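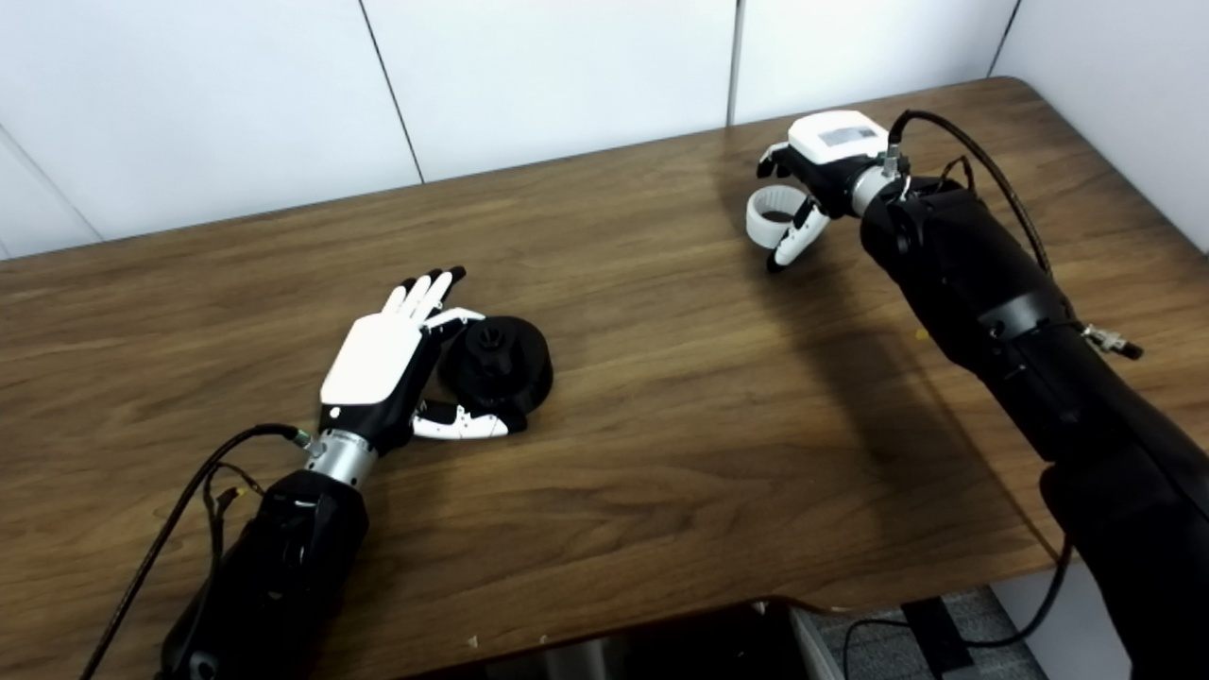 Table and wall panel inspection: checklist with comments

Site: Clendeck, room 2
Item: wooden table, rounded corners, against white panelled wall
Inspected by: Jeanie Laing
Comments reviewed by: Mingxuan Lü
Date: February 19, 2019
Previous sheet: held by Soden, see file

Marking: P = pass, M = monitor, A = action needed, N/A = not applicable. Write a comment for every M and A. A comment against a P is optional.

1. Table top

1.1 Surface free of splits, lifting grain and raised edges. P
Checked by hand along the grain and then across it, bare fingertips, no gloves. Grain runs lengthwise. The darker streaks are colour in the surface and should not be written up as scratches, as happened on the April sheet.

1.2 Finish even, no bare patches. P
Satin finish. Viewed from a low angle towards the back edge, where the light catches it. Slight difference in sheen near the front left corner, not detectable by touch.

1.3 Surface free of grit, swarf and adhesive residue. M
Tape residue at the right-hand end, a strip 39 mm long. Removed with a damp cloth and a plastic scraper. Metal scrapers are not to be used on this top. Recheck at next inspection.

1.4 Edges and corners free of splinters. P
Corners are rounded. Run a cotton cloth round the full perimeter; any snag is an A.

1.5 Top level in both directions. P
Spirit level placed at the centre and at each end. Bubble within the lines at all positions.

2. Frame and fixings

2.1 Table does not rock under hand pressure. P
Pressed at each corner in turn.

2.2 Underside fixings tight. A
Two bolts at the rear took a quarter turn each. Tightened at the time of inspection. Soden to confirm whether thread lock is permitted on this table. Item stays open until there is a reply in writing.

2.3 Feet in full contact with floor. P

2.4 Load label legible. M
Label reads 100 kg but the lower corner is peeling. Replacement requested from Tian.
ML: the figure is for a spread load. Please say so on the new label.

3. Wall panels

3.1 Panels secure, no movement when pressed. P
Pressed at mid height and near the table edge.

3.2 Vertical seams closed and even. P
Feeler gauge used at table height only. Upper parts of the seams judged by eye from the floor. If a step is used in future, record it under section 5.

3.3 Inside corner free of gaps. P
Left-hand corner, where the side wall meets the back wall. Torch held flat to the wall.

3.4 Panels clean, no staining behind the table. P
Wiped with Virkov general cleaner, diluted according to the container. Do not spray directly on the seams.

4. Items on the table

4.1 Only items needed for current work on the surface. P

4.2 Round items placed flat so that they cannot roll. 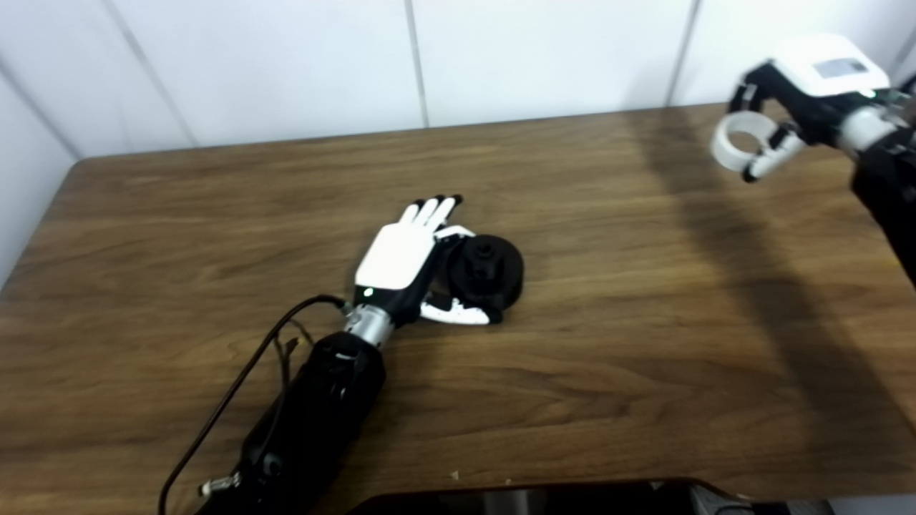
Marked P. Spools, wheels and similar parts go down on the flat face. Parts with a raised hub are laid hub up, which keeps any notches or teeth off the finish and leaves the hub easy to see. Anything that can only stand on its rim needs a tray.

4.3 Dark plastic parts visible against the wood. P
Matte black on mid-brown is clear enough under the room lighting. Small dark parts are harder to pick out over the darker streaks and should be kept in a pale tray.

4.4 No items stored overhanging the table edge. P
Minimum distance from the edge for loose parts is 90 mm. Measured with a steel rule held above the surface.
JL: the rule itself should not be dragged over the top. Lift it between readings.

4.5 No liquids in open containers. P

5. Access and surroundings

5.1 Floor clear on the working side. P

5.2 Cables clear of walkways and not trapped under table feet. M
No trapped cables found. One run crosses the front of the table at floor level and is outside the walkway at present. It will need a cover if the table is moved forward.

5.3 Lighting adequate for visual inspection. P
No flicker. Reflections on the top are faint and did not hide any part of it.

5.4 Steps or ladders used during inspection. N/A

6. Open items

2.2 Rear bolts, thread lock query. Owner: Soden. Due before the April inspection.
1.3 Residue, right-hand end. Owner: JL. Recheck only.
2.4 Load label. Owner: Tian. New label to state spread load.
5.2 Cable cover. Owner: ML. Applies only if the table is moved.

Reviewer's comments

Agree with all markings except 1.2, where I would have put M for the change in sheen at the front left corner. Left as P on the basis that nothing can be felt. Please use the same wording for it next time so that the sheets can be compared.

Item 3.2 should state which seams were gauged. Number them from the left, starting at the inside corner.

Sheet accepted. ML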